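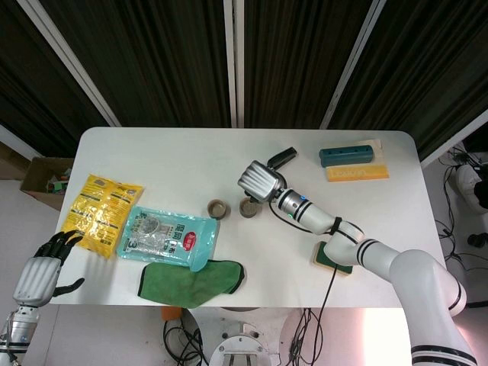 Tabletop Collection: Room Gallery

The Tabletop Collection of the Fodor House Study Center consists of small household objects used at or near the table: cups, boxes, printed matter, trays and games. This page presents a selection from the reading and handling room in Istonport, together with short notes on the furniture and on items held in the adjoining cabinets. The collection now numbers over 200 objects, of which 159 have been cataloged.

White table with curtained backdrop
Rectangular top with rounded far corners. Dark pleated panels hang behind it between pale metal posts.

Two cups
Small, round and brown, open at the top. Cups are placed directly on the tabletop for handling sessions, without saucers or mats.

Box or booklet, cream and yellow-orange
The lettering on the colored strip appears to read "Lexicon." The catalog entry remains provisional.

Dark teal block
Elongated, with a row of small dark holes along the top. It is shown resting partly on the preceding item. Readers who recognize the type are invited to write to the Center.

About the room

The handling room was refitted by Dritier, which supplied the table and the hanging panels. Sessions last 90 minutes and are open to registered readers and to school groups of up to 14. Bags and coats are left in the hall. Pencils only are permitted at the table.

Objects are requested by catalog number at least two working days in advance. Items without a number may be seen by arrangement with the collections office.

Related holdings

The Trirnden bequest, housed in the second cabinet, includes further cups, a set of nested trays and several boxed word games. A printed handlist is available at the front desk. Items from the bequest will be added to this gallery in April.

Reproduction

Requests to reproduce photographs from this page should be made in writing and should state the title of the publication and the intended print run.

Page last revised March 14, 2022.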